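Tennisclub Ranulura
Protokoll der Mitgliederversammlung

Datum: Samstag, 12. August
Ort: Clubhaus, großer Raum
Leitung: Kalliopi Stojanović
Protokoll: Ilir Kos
Anwesend: siehe Liste, beim Original abgelegt
Entschuldigt: Familie Petek ohne Kastriot, die Jugendlichen vom Turnier in Andisel

1. Eröffnung

Kalliopi Stojanović eröffnet die Versammlung und begrüßt die Mitglieder. Die Einladung wurde rechtzeitig verschickt, gegen die Tagesordnung gibt es keinen Einwand. Auf Wunsch von Spyros Matić wird der Punkt Netze vor den Punkt Sommerfest gezogen, weil er früher gehen muss.

2. Protokoll der letzten Versammlung

Das Protokoll wird mit einer Korrektur genehmigt. Bei Punkt 4 muss es heißen, dass die Bank bei Platz 3 gestrichen wird, also mit Farbe. Es wurde von mehreren Mitgliedern so verstanden, dass die Bank wegfällt. Ich bitte für dieses Missverständnis um Entschuldigung.

3. Belag von Platz 2

Der Platz 2 ist seit dem Frühling an der Grundlinie zur Straße hin uneben. Nach starkem Regen bleibt das Wasser dort stehen, und man kann manchmal bis zum nächsten Mittag nicht spielen. Es liegt ein Angebot der Firma Tomić vor über 2802 Euro. Darin sind enthalten das Abtragen der obersten Schicht auf der betroffenen Hälfte, das neue Ziegelmehl, das Walzen und die Linien. Nicht enthalten ist die Abfuhr vom alten Material. Die Firma hat mündlich gesagt, dass sie es hinter der Ballwand liegen lassen kann, wenn der Club das möchte.

Ein zweites Angebot wurde angefragt, aber es ist bis heute nicht gekommen.
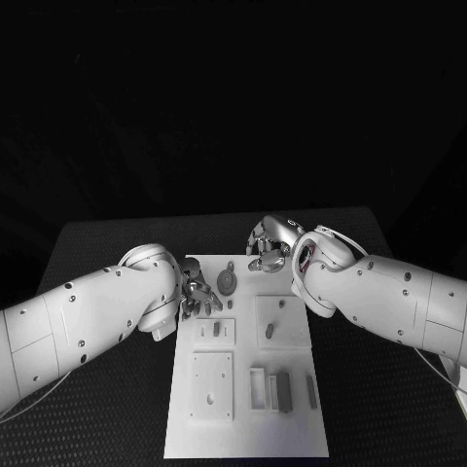 Valentyna Moroz gab zu bedenken, dass man mit der halben Fläche vielleicht am falschen Ende spare. Wenn das Gefälle nicht stimme, laufe das Wasser nach der Reparatur einfach auf die andere Seite, und im nächsten Jahr sitze man wieder hier mit demselben Thema. Sie wünsche sich, dass die Firma zuerst das Gefälle misst und das Ergebnis schriftlich gibt.

Kastriot Petek ist einverstanden mit der Messung, möchte aber nicht, dass deswegen der Termin verloren geht. Im Oktober ist die Saison draußen praktisch beendet, und das ist für die Arbeiten der günstigste Monat. Später kann schon Frost kommen. Er fragt auch, ob die Entwässerungsrinne am Zaun einmal gründlich gereinigt wurde. Es kann niemand sicher beantworten. Er wird sie in der nächsten Woche selber anschauen.

Beschluss: Die Firma Tomić wird gebeten, das Gefälle zu messen. Wenn die Messung zeigt, dass die Reparatur der Hälfte genügt, darf Kalliopi Stojanović den Auftrag ohne neue Versammlung erteilen. Wenn nicht, wird neu eingeladen. Angenommen bei einer Enthaltung.

4. Netze und Windschutz

Das Netz auf Platz 1 hat ein Loch, durch welches schon Bälle gegangen sind, was bei der Vereinsmeisterschaft zu einer längeren Diskussion führte. Spyros Matić hat es provisorisch mit Schnur geflickt. Er meint, dass es bis zum Ende der Saison hält. Ein neues Netz kostet mit dem Gurt in der Mitte 111 Euro. Es wird gekauft, aber erst im Frühling aufgehängt, damit es nicht den Winter über draußen ist.

Der Windschutz an der Westseite bleibt, wie er ist. Spyros Matić erinnert daran, dass man ihn bei Sturm herunterlassen soll, und zwar auch dann, wenn man nur als Gast da ist.

5. Platzreservierung über Clevness

Seit dem Mai werden die Plätze mit dem Programm Clevness reserviert. Die Erfahrungen sind verschieden. Die Berufstätigen sind zufrieden, sie können am Abend von zu Hause aus buchen. Einige ältere Mitglieder kommen damit nicht gut zurecht und haben das Gefühl, dass immer alles schon besetzt ist, wenn sie kommen.

Es wurde auch beklagt, dass reservierte Stunden leer bleiben. Wer nicht kommen kann, soll die Stunde löschen, auch wenn es nur kurz vorher ist. Der Vorschlag, für nicht benutzte Stunden eine Gebühr zu verlangen, wurde länger besprochen und dann zurückgezogen. Man will zuerst freundlich erinnern.

Als Versuch gilt bis zum Saisonende folgende Regelung: Der Platz 3 ist am Vormittag von Montag bis Freitag nicht mehr im Programm buchbar. Dort wird wieder die alte Tafel mit den Namensschildern verwendet. Wer zuerst sein Schild aufhängt, der spielt. Bei Andrang wird nach einer Stunde gewechselt, beim Doppel nach anderthalb.

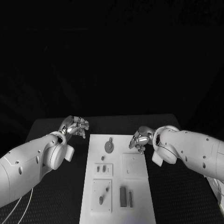 Die Namensschilder hängen zum Teil noch im Schrank neben der Garderobe, fehlende kann man bei Valentyna Moroz bestellen. Für Gäste gibt es ein rotes Schild. Es darf nur zusammen mit dem Schild eines Mitglieds aufgehängt werden, und die Gastgebühr kommt wie bisher in den Umschlag.

6. Sommerfest, Rückblick

Das Wetter war gut, das Schleifchenturnier ist ohne Verletzungen verlaufen. Nach Abzug der Kosten für den Grill und die Getränke bleiben 507 Euro. Davon gehen 100 Euro an die Jugend für neue Bälle, der Rest wird für den Platz 2 zurückgelegt. Kalliopi Stojanović dankt allen, welche Kuchen gebracht haben. Zwei Kuchenformen und eine Schüssel mit blauem Deckel stehen noch in der Küche und warten auf ihre Besitzer.

Kritisiert wurde die Musik nach zehn Uhr. Der Nachbar hat angerufen. Kastriot Petek hat mit ihm gesprochen, die Sache ist in Ordnung. Im nächsten Jahr wird der Lautsprecher auf die andere Seite der Terrasse gestellt.

7. Freundschaftsspiel gegen Andisel

Der Club aus Andisel möchte wieder ein Doppel-Mixed austragen, dieses Mal bei uns. Das Datum ist noch offen. Es muss vor den Arbeiten auf Platz 2 sein. Ilir Kos schreibt zurück und hängt eine Liste für die Anmeldung an die Tür. Wer keinen Partner oder keine Partnerin hat, schreibt sich trotzdem ein, die Paare werden dann gelost.

8. Verschiedenes

Die Dusche links bei den Herren wird nur langsam warm. Bitte nicht am Regler drehen, er ist locker.

Valentyna Moroz bittet darum, dass die Plätze nach dem Spielen bis an den Zaun abgezogen werden und nicht nur zwischen den Linien.

Die Frage nach einem zweiten Schlüssel für den Geräteraum wird auf das nächste Mal verschoben.

Für das Protokoll: Ilir Kos
Korrekturen bitte schriftlich in das Fach beim Eingang legen.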